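Home News Interviews Contact

Danjuma Tijani tests grippers for Mokow, and I caught him out on a deck among the trees, still cranky about November.

"We'd done 700 grabs without a hiccup," he told me. "Then the fingers just kept closing!" The force limit had dropped out after an update, and a full bottle burst (all over his notes, poor bloke). 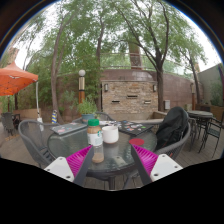

What they changed

The limit now sits in the Gosach controller, where an update can't touch it, and he checks it by hand every 110 grabs. Bottles are still his favourite test – "they squash before they break, so you get a bit of warning."

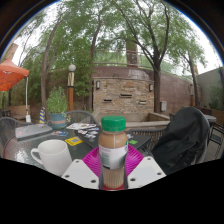

Tavares reckons a software limit will never be enough, and wants a mechanical stop on every unit before anyone's hand goes near one. Danjuma's ordered 5.

Shares: 110 Comments: 5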